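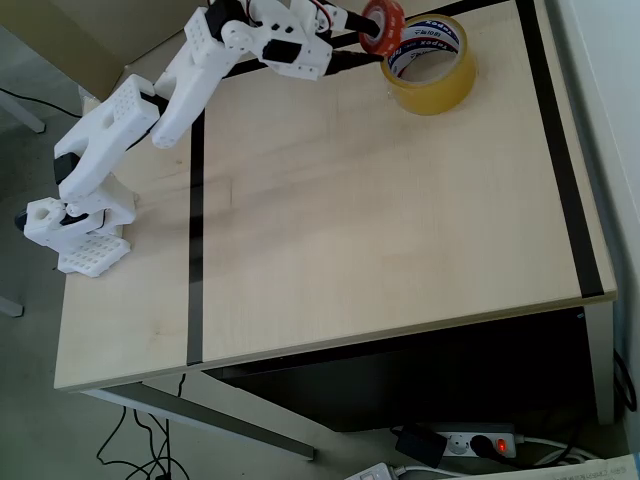 Vusumuzi Cele wrote:
The save corruption in Arosthorpe is not random. It happens when the autosave fires during the ferry transition, and only if the second slot is already in use. I have had it on two machines with the same result.

Posted Mar 5, 2020

D_Pirvu
I don't think slot use matters. I lost a file on a fresh profile with one slot. The ferry part I agree with. The game writes the header first, loads the new region, then writes the inventory block. If the region load stalls, the header points at a block that is not there.

erhan.uysal
Which version are you both on? The July patch changed the order of those writes. Before that patch the file was written in one go and the ferry was safe, although loading took longer.

Vusumuzi Cele
Current version, disc copy, patched. Installed to the internal drive.

D_Pirvu
Same, but download.

tatli_o
The write order was not changed in July. What changed was the autosave interval, which went down to 15 minutes. You now hit the ferry with a save pending far more often. The fault was there on release, it was just rarer.

erhan.uysal
The patch notes say "improved save handling". That is not an interval change.

tatli_o
It could be anything. Dullico have used that line in every set of notes for every game they have put out. I timed it before and after. Set a stopwatch from the end of the harbour cutscene and you will see the icon at 15 minutes, then again at 30 if you stay in the region.

Fadime Tokgöz
For anyone who only wants to get past this: make a manual save at the Votevska lighthouse, then walk to the ferry without opening the map. A manual save resets the timer. I have finished chapter 9 twice this way with no damaged file.

D_Pirvu
Does opening the map trigger a save?

Fadime Tokgöz
It did for me in the 1972 chapters. I have not tested it in the present-day ones.

Vusumuzi Cele
Tried the lighthouse method last night. The file loads, but completion has dropped from 94 per cent to 91 and three of the radio logs are marked as not found. Same logs each time I reload.

erhan.uysal
Different bug. The logs are stored by region and the Yurt area shares an index with the harbour. Collect any log in Yurt and the count should correct itself.

Vusumuzi Cele
I have all the Yurt logs already.

erhan.uysal
Then I don't know. Do you still have a copy of the file from before the ferry?

Vusumuzi Cele
Yes, on a USB stick. I will load it, skip the lighthouse and compare the two counts.

tatli_o
Turn autosave off before you do — it is under Gameplay, not System. Otherwise you are testing both things at once.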